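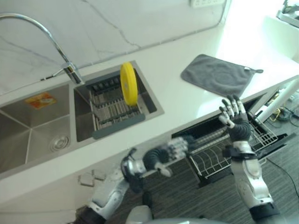
3.2 Where dishes wait

Most of the dishes in our study spent longer waiting than being washed. Participants in the Grorkthorpe households kept a diary of every plate, bowl and cup used over 18 days, and for each item they noted where it was put down after the meal and where it went next. The sink was the most common stopping place, even in kitchens where the dishwasher was within arm's reach. A rack set into one bowl of a double sink, as in Figure 4, changes how that stop works. A single plate can stand upright in it while the other bowl stays free for rinsing or filling a pot, and a towel laid flat on the counter beside the sink gives a second place to set things down. In kitchens of this type the drawer dishwasher sits directly under the counter, so the path from rack to basket is short – but it also runs downward, and the drawer has to be open before the hands are full.

Figure 4. Double sink with dish rack, counter towel and pull-out dishwasher drawer.

We coded 567 diary entries by stopping place. An entry was counted as a direct load if the item went from the table to the dishwasher with no stop in between, and as a staged load if it rested anywhere for more than a minute. Items that were washed by hand were coded separately and are discussed in Section 3.4. Where an entry named two stopping places, we used the first. Entries that named no place at all were left out of the comparison.

Staged loads were the norm after breakfast and lunch, when people tended to leave the kitchen soon after eating. Direct loads were more common after the evening meal. Several participants wrote that they opened the drawer once, at the end of the meal, and filled it in one go. Others opened it for each item. The second group reported more bending and more drips on the floor, and two of them later switched to the first way without being asked. 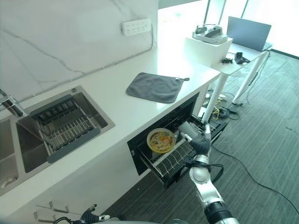 Plates were also loaded with food still on them more often than we expected. The written instructions asked participants to scrape but not rinse, following the Viklund loading protocol, and up to 70 percent of plates in a household were entered as "not scraped." Sauces and soft foods made up most of these cases. Participants seemed to judge a plate by whether anything would fall off it when it was tilted, and a smear did not count as something to remove. We return to this point when we compare wash results in Section 4.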